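Handheld gripper build moves from bench to bedroom trials

Reinaldo Xavier has moved his Filico hand-held gripper out of the Brelinico shared workshop and into home trials. The tool is a two-jaw design carried by the operator, with a camera mounted to look down over the jaws. It was assembled over the winter on a bench at Brelinico, and the current version is the third.

The jaws are black linked arms with blue pads on the inner faces. Earlier versions used a single pivot per arm, and Xavier reported too much side play at the tip. The present arms have two pivots each, which keeps the pads closer to parallel through the stroke.

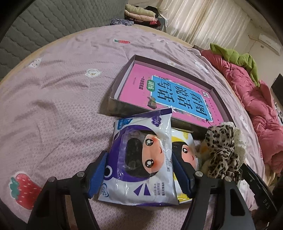
The Filico gripper open over a packet of wet wipes during home trials.

Trials are being run on a bed. A quilted surface gives way under the jaws, so an approach height that works on a workbench tends to be wrong by a few millimeters. Xavier's list of test items favors things that change shape when squeezed – flat packets, scarves, plush toys – along with a shallow open box, whose walls limit the angle of approach.

The camera uses a wide lens. Straight edges bend toward the sides of the view, and the corners go dark. Correction is handled afterward by Rokia, a small script Xavier maintains for the workshop, and the original files are kept unchanged. A log entry is written for each attempt with the item, the approach side and the result. The log stood at 267 entries on Monday. The first round closes at 300.

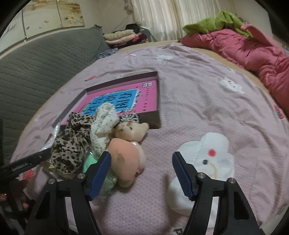
Pad wear is the main open question. The ridged face was chosen for grip on fabric, but lint collects between the ridges and has to be brushed out between sessions. A softer pad compound is being cut at Brelinico for comparison. Xavier also plans to shorten the outer links, as the arms take up more of the lower view than he would like when the jaws are wide open.

Drawings for the linkage will be posted to the Usuga parts library after the first round is complete. The pad mold is not included and will follow separately.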